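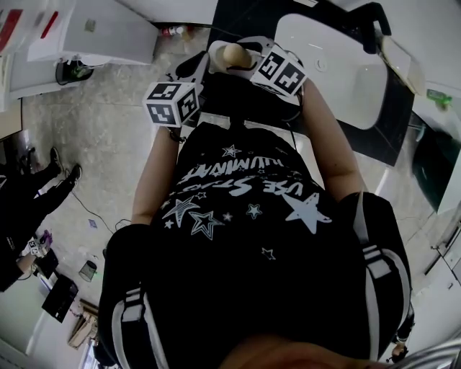
White rectangular basin in a dark top, with black faucet.

Fonwood 500 Vanity Basin
by Ostmont

The Fonwood 500 is a white rectangular basin with rounded corners and a single small drain. It suits dark or light countertops and is sold on its own or as part of the Draltlow vanity range. Faucet, countertop and cabinet are priced separately.

Details
Colour: gloss white
Width: 500 mm
Mounting: set into countertop
Waste: small round, supplied in chrome or matte black
Overflow: none
Warranty: 2 years on the glaze, parts only

Choosing a faucet
The basin has no faucet hole, so the faucet is mounted on the counter or the wall. Counter faucets can go behind the basin or near a back corner. Allow 30 mm between the base of the faucet and the basin edge so you can get a cloth in there. The Venckus faucet in matte black is the one most customers order with it. It also comes in brushed nickel.

Countertops
We can cut the opening before delivery in any Draltlow top 20 mm thick or more. If your own fabricator is doing the cutting, use the paper template in the carton and check it against the basin first. Tops that have already been cut can't be returned.

A dark top will show soap and hard water spots sooner than a pale one. Wipe it down with a damp cloth and dry it off.

Cleaning
Use dish soap or a mild bathroom cleaner. Don't use steel wool or scouring powder on the glaze. Drain cleaner should be rinsed through right away with plenty of cold water.

Delivery and pickup
Basins in stock can be picked up from the Ostmont warehouse any weekday, or Saturday until noon. Orders with a cut top take longer and we'll call when yours is ready. Please open the carton at the counter and look over the rim before you load it.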